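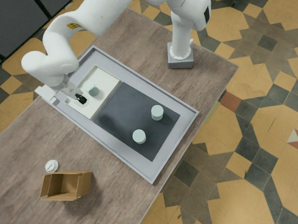
Drotoner perception and planning software
Progress report to Kodwood, second reporting period
2023-05-07

Summary

Work is behind where our August proposal said it would be, and I would rather say so on the first page. The cylinder sorting task runs end to end in simulation. Whether that tells us much about the Pristau cell is a separate matter, and so far I'm not persuaded.

What was done

The planner was rewritten to treat the two-compartment tray as a single object with an internal wall. The old version kept two collision models that drifted apart whenever the tray pose was updated. We ran 20 trials with three cylinders each; 14 finished without a replan. The other runs finished too, but slowly, and the logs don't yet say why.

The Vasiliu pose estimator was swapped in for our own circle fit. Its vendor-neutral interface saved us some labour. Its confidence scores are less helpful: they stay high even when the estimated centre is plainly off.

Perception from the close view

From nearly overhead, a cylinder offers a pale top, a thin crescent of side wall and a dark shadow on grey. The estimator has to get height out of that crescent. I suspect it is leaning on the shadow, which would explain why moving the simulated light upset it. The rendered rim is also slightly faceted, and a fit tuned to those edges may be learning our mesh.
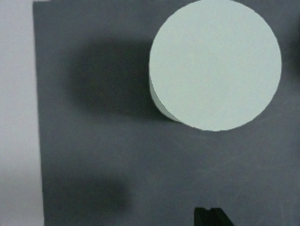 Risks

All results are simulated. Colour, lighting and surface texture are kinder than anything we expect on the floor. I would not quote the trial figures outside this report.

Next period

Randomize the lighting, refine the cylinder mesh, and log the cause of every replan. The request for 2 more months on the perception work stands. Multi-arm scheduling should wait until those logs are readable.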